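Call for Participants: Towel Folding and Handling Sessions

Reference: 1156
Project: Plollora
Host: Zisport, Textile Handling Group
Status: open

Zisport is recruiting participants for a series of sessions on the folding, stacking and sorting of household towels. The sessions form part of Plollora, a project on how people handle soft goods at home and in small laundries. Participants fold towels at a table, following written instructions for part of the session and their own habits for the rest. The work is paid.

What the project covers

Terry cloth is harder to describe than sheeting or shirt fabric. The loops catch on each other, the hem bands are stiffer than the field, and a towel that has been dropped in a heap seldom shows all four corners. Most folding guides begin with the towel already flat. Plollora begins earlier, with the towel as it comes out of the basket, and records the steps a person takes to find an edge, open the cloth and bring it square.

The first phase of the project was limited to hand towels. The present phase adds bath towels and bath sheets. The target is 1000 completed folds across all participants, with no fewer than 100 folds in each size class.

Who can take part

Participants must be 18 or older and able to stand at a table for up to 40 minutes at a time. A stool can be provided on request. Both right-handed and left-handed people are needed, and left-handed people are currently underrepresented on the list.

No laundry experience is required. People who have worked in hotel housekeeping, hospital linen rooms, gyms or commercial laundries are welcome and should say so on the form, as they are placed in a separate group. People with a known skin reaction to cotton lint or to unscented detergent should not apply.

There are 88 places. Places are given in order of application within each group, and a waiting list is kept once a group is full.

What a session involves

Each session lasts two and a half hours, including breaks. Morning sessions begin at 9:15 a.m. and afternoon sessions at 1:30 p.m. Participants attend two sessions, at least one week apart.

Session one has three parts:

Part A. Free folding. The participant folds a set of towels as they would at home. No instructions are given on the number of folds or the final shape.

Part B. Instructed folding. The participant follows a printed card. The cards use halves and thirds only. Rolling is not included.

Part C. Recovery. A towel is placed on the table in a crumpled state and the participant brings it flat. Folding is not required. This part is repeated with different starting states.

Session two repeats Parts B and C with a different towel size. It closes with a stacking task in which folded towels are placed on a shelf with the folded edge facing out.

Participants are asked to work at a normal pace. Speed is not scored. A fold that comes out uneven is left as it is and entered in the log that way.

Table and materials

The work surface in Part C is dark teal-green. It was chosen for contrast with the towels, which are supplied in light colors for the same reason. Patterned and striped towels were tried in the first phase and dropped, as the stripes made it difficult to tell a fold line from a woven one.
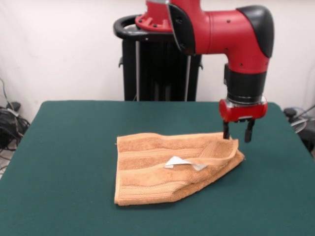
All towels are washed before first use and after each session day. Fabric softener is not used, as it changes the way the loops slide over each other and would make results from different weeks hard to compare. Towels are retired when the hem begins to fray.

Participants should not bring their own towels. Rings and bracelets should be removed or covered with the cotton tape provided. Long sleeves should be rolled above the wrist. Hand cream should not be applied on the day of the session.

What is recorded

The log for each fold contains the towel size, the starting state, the first point touched, the number of times the cloth was released and regripped, and the finished dimensions. Participants' hands and forearms are recorded on video in Parts B and C. Faces are not recorded. Recordings are stored under a participant number, and the list linking numbers to names is kept separately and deleted at the end of the project.

A participant may stop at any time without giving a reason. Payment is made for each half hour begun.

Payment and travel

Participants receive $24 per hour, paid by bank transfer within ten working days of the second session. Bus and train fares are refunded against a receipt. Free parking is available behind the Cuervo building; the space number will be given in the confirmation message and should be written on the slip at the front desk.

Water, coffee and tea are available in the break area. Food and drinks are not permitted at the folding tables.

Session assistant, part time

The group also has one opening for a session assistant, 16 hours per week, beginning in January. Duties are preparing towel sets, resetting the table between trials, measuring finished folds, entering log data in Prellik, and running the washer and dryer at the end of the day. The assistant also inspects returned towels for pulled loops and open seams.

Requirements are accurate record keeping, the ability to lift 30 pounds, and availability for both morning and afternoon sessions. Experience with Prellik is useful but training is provided. Applicants for this position may not also take part in the sessions.

How to apply

Participants should complete the short form available from the Zisport front desk or by return message, quoting reference 1156. The form asks for handedness, height, preferred session time and any relevant work history. Height is used only to set the table.

Applicants for the assistant position should send a resume and one page describing previous work with textiles, stock or measurement.

Questions on either call should be directed to Silvia Vlček, Plollora session coordinator, at the Zisport front desk. Replies are sent within three working days.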